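Vurnley Skirmish Log

What this is

A spreadsheet of tabletop skirmish games, one row per game, 452 rows so far. We've been playing Dirkum (small warbands, lots of dice, a truly silly morale table) at the Vurnley club for a good long while now, and I got tired of hearing the same argument about whether the defender always wins. So I started writing the results down! Then other people started handing me their results on scraps of paper, and now there's a repo.

What's in it

games.csv has 11 columns: game id, scenario, table size, attacker faction, defender faction, points per side, turns played, who went first, result, casualties, and notes. scenarios.csv lists the 23 scenarios we've used, most of them straight from the rulebook and a few we made up at the club. The homemade ones start with an H.

Result is A, D or T for attacker, defender and tie.

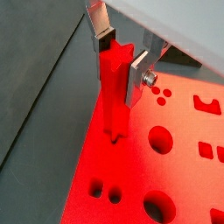

One reader wrote in to ask whether a game called early for closing time goes down as a tie, saying that would make the big scenarios look a lot more balanced than they are.

Fair point, and yes, in the first version it did. I've gone back and put "called" in the notes for every one I could remember or find a slip for. If you're working out win rates, filter those out first. There are probably still a few hiding in the river crossing games, which run long - very long if somebody brings the Vitale pikes.
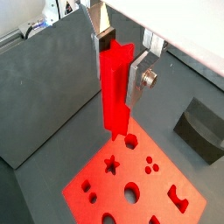
Casualties are counted in figures removed, both sides added together, and that includes anybody who ran off the table edge. I know some groups count routed figures separately. We didn't at the start, and I'm not going to guess now.

Known problems

Points are nearly always 40 a side, so please don't use this to say anything about larger games. The Cliltatholm raiders show up far too often (two of us had just painted them and wouldn't play anything else), and the "who went first" column is blank in a lot of the early rows. Blank means I don't know. Table size is in feet.

Also, we switched to the revised morale table in February. Rows from before that have "old morale" in the notes.
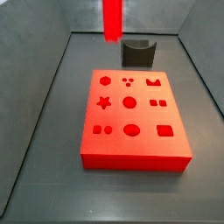
Red shape-sorting block with nine cutouts.

Using it

Do what you like with it. If you publish something, a link back would be lovely, and if you find a typo, open an issue with the game id and I'll check it against the paper slip. I usually get to these on Monday evenings.

Adding your own games

Yes please! Copy template.csv, keep the column order, and put your club's name in the notes. House rules are fine as long as you mention them. Please don't tidy up faction spellings in the old rows while you're in there - my win rate script matches on them and it's very fussy.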